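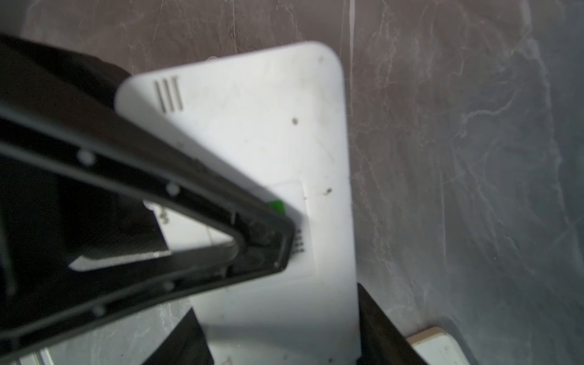 Un coup d'alcool ménager et on n'en parle plus, m'a-t-on répondu au comptoir de chez Skondberg, le plastique blanc ça ne craint rien. Mouais. J'ai quand même un doute, alors je viens vous demander avant de faire une bêtise.

Je vous explique : j'ai récupéré un lot de matériel dans l'atelier de mon oncle, et dedans il y a ce boîtier blanc, tout plat, avec les coins arrondis. D'après la facture c'est le bloc d'alimentation Groleck 389, celui qu'on branche en 220 volts pour les éclairages d'établi. Je voudrais le remettre en service sur mon établi à moi, mais avant je voudrais qu'il soit présentable ! Il a des traces un peu partout, des petites rayures, des points de saleté, et puis surtout les fentes d'aération, et là je ne sais pas du tout comment m'y prendre. Avec un coton-tige j'ai peur de pousser la crasse à l'intérieur.

Autre souci : il y a des petits points sombres sur le dessus. Je n'arrive pas à savoir si c'est des trous de vis bouchés par la poussière ou juste des marques. Et il y a aussi une espèce de rectangle dont on devine à peine le contour. Est-ce que ça s'ouvre, ce truc ? J'ai essayé avec l'ongle, sans forcer, et rien n'a bougé (à part mon ongle).

Donc, en gros : avec quoi vous nettoyez ça, et est-ce que je dois l'ouvrir ou pas ? Merci d'avance, je suis patiente et j'ai des chiffons à revendre.

mirabelle_du_fond
Posté en avril, rubrique Atelier et petit matériel

vis_et_verite

Bonsoir,

Déjà, bien vu de te méfier de l'alcool. Sur certains plastiques ça passe très bien, sur d'autres ça laisse un voile mat et après c'est fichu, on ne rattrape pas. J'ai eu le coup avec un boîtier Shirazi, une belle auréole en plein milieu, je la vois encore tous les matins.

Moi je commence toujours à sec. Le bloc débranché, évidemment, et débranché depuis la veille. Tu le retournes, fentes vers le bas, et tu passes un pinceau souple, du genre pinceau d'aquarelle à poils longs. La poussière tombe au lieu de rentrer. Si tu as un aspirateur avec un petit embout, tu le tiens à côté pendant que tu brosses. Pas de bombe à air comprimé dans les fentes tant que le boîtier est fermé, tu enverrais tout sur le circuit.

Pour le dessus, un chiffon microfibre à peine humide avec une goutte de liquide vaisselle, essoré jusqu'à ce que plus rien ne sorte quand tu le tords. Tu travailles par petites zones et tu sèches tout de suite avec un autre chiffon. S'il reste des traces grises, la gomme blanche d'écolier marche étonnamment bien ! Les vraies rayures par contre resteront, et franchement sur un établi ça ne choque pas.

Tes points sombres, prends un cure-dents en bois et touche doucement. Si ça s'enfonce un peu et que ça ramène de la poussière, c'est un trou, et tu sauras quoi chercher au fond avec une lampe. Si c'est dur et lisse, c'est une marque, passe la gomme.

Quant à l'ouvrir, je ne le ferais pas. Une alimentation peut garder de la charge même débranchée, et si tu n'as pas l'habitude, ça ne vaut pas le coup pour de la poussière. Avant de la rebrancher, fais vérifier l'ensemble par quelqu'un du métier, le cordon compris.

tournesol64

éponge magique, 2 minutes, terminé

pic_a_glace

Attention avec l'éponge magique, c'est un abrasif très fin. Sur du blanc satiné ça fait des plaques brillantes là où on a frotté. Essaie dessous d'abord, dans un coin.

Pour le rectangle, je n'ai pas ce modèle-là, j'ai le 509, qui vient de chez Skavville mais qui lui ressemble pas mal. Chez moi c'était l'emplacement de l'étiquette, rien à ouvrir, et j'ai mis un bon quart d'heure à m'acharner dessus avec une carte de fidélité avant de comprendre... Sur le tien c'est peut-être autre chose, je ne peux pas te le jurer. Regarde la notice si ton oncle l'a gardée avec la facture, et en attendant ne glisse surtout pas de tournevis là-dedans, le plastique marque pour un rien.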